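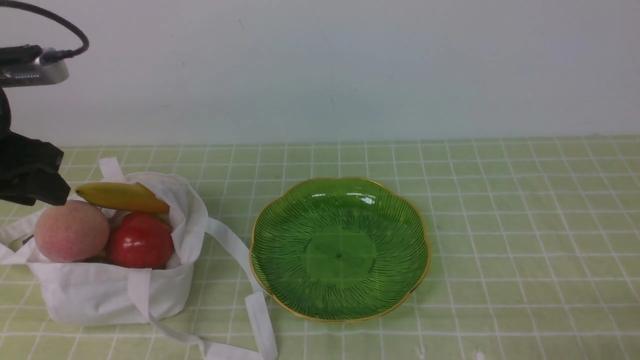
I have been promising you all a thread about fruit, so get comfortable, because I have had my coffee and I have opinions about tote bags (you knew this about me already).

For anyone new, I'm Brayden Kowalchuk, I live in Gadton, I cook small meals and write long posts about them. Welcome! There are up to 1000 of you now and I still picture my sister and her book club when I type.

So, the tote. Plain white cloth, long straps, nothing printed on it. I quit using the thin produce bags a while back and I don't miss them, except when I buy green beans, and then I miss them quite a lot.

A soft bag is kinder to fruit than you'd think, if you load it in the right order. Apples go low, they can take it. Peaches go near the top and off to the side, with a bit of cloth bunched around them. Bananas get laid across everything like a lid.

I learned the peach part after a very sad bus ride last July. Five peaches, one jar of pickles, same bag. We had smoothies for two days and my good jeans have never been the same.
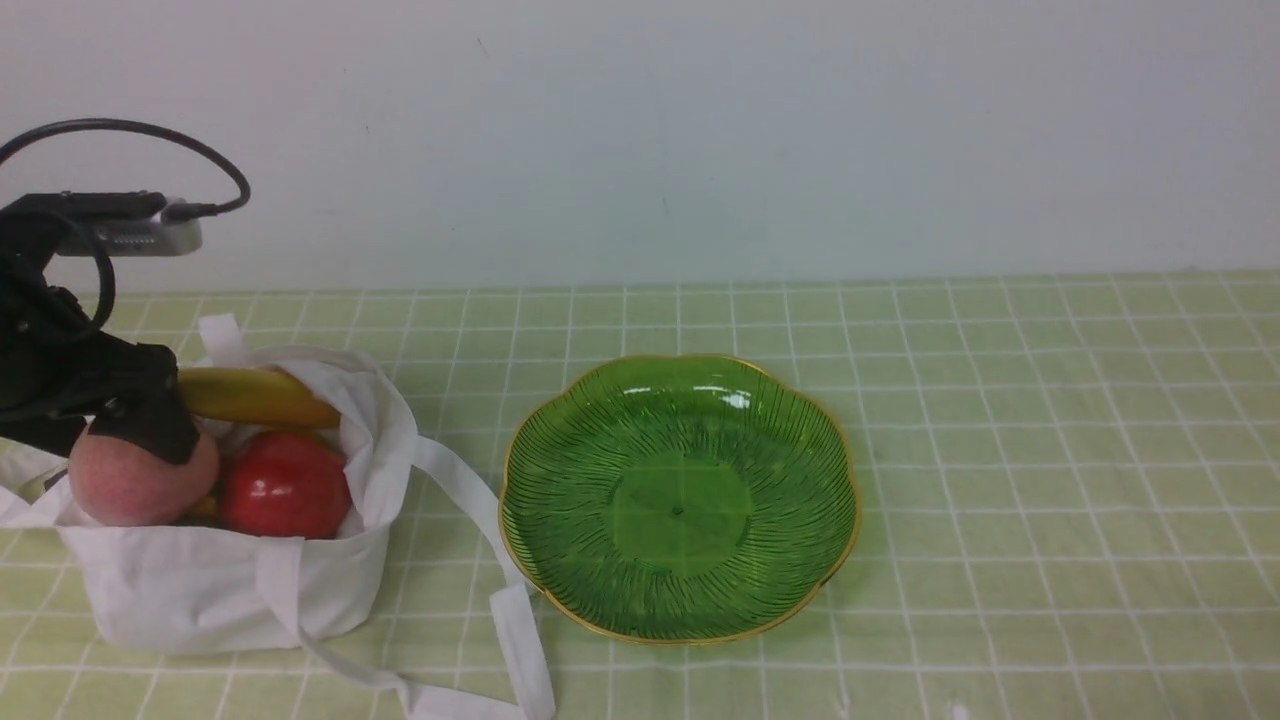
Gadton, Thu 3 May

Unpacking is my favorite part, and I know how that sounds. I like to set the whole bag down on the table, fold the top back and leave it a minute before I start putting things away. A pink and yellow peach next to a shiny red apple cheers up a gray week better than most of what I spend money on.

Somebody always asks whether I keep bananas with everything else. For an afternoon, sure. Overnight I hang them on the hook by the window, or the whole lot gets ripe at once and then I'm baking whether I want to or not.

Peaches stay out on the table until they give a little near the stem, and then they go in the fridge. Please don't squeeze them in the middle! Just a gentle press up top with your thumb. My grandmother would tap your hand if she caught you doing it any other way.

Apples I put straight in the crisper drawer. I know they look prettier out. I was stubborn about this for years and ate a great many mealy apples on principle. 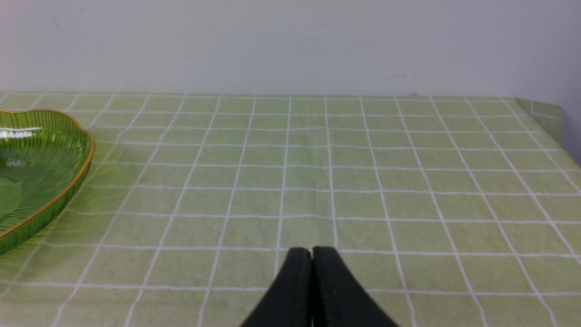
And then there's the dish, which three of you have messaged me about since the last thread (hello, and yes, I did see the one in all caps). It's green glass with a wavy edge like a flower and a thin gold rim. I found it at the Clekell flea market for two dollars, under a pile of saucers, and I carried it home in my lap.

The tablecloth I bought afterward to go with it, light green with a white grid. I put it on a little crooked every single time, and I've stopped getting up to fix it.

The dish is shallow, so I don't pile it up. One peach, maybe a few cherries when they come in. I wash it by hand with the mild soap and dry it right away so the gold doesn't go cloudy.

Tomorrow I'm slicing the apple for oatmeal, and if the peach is ready it's going on toast with ricotta and a bit of black pepper. Try the pepper before you write to me about it, please. Recipe for the toast goes up this weekend.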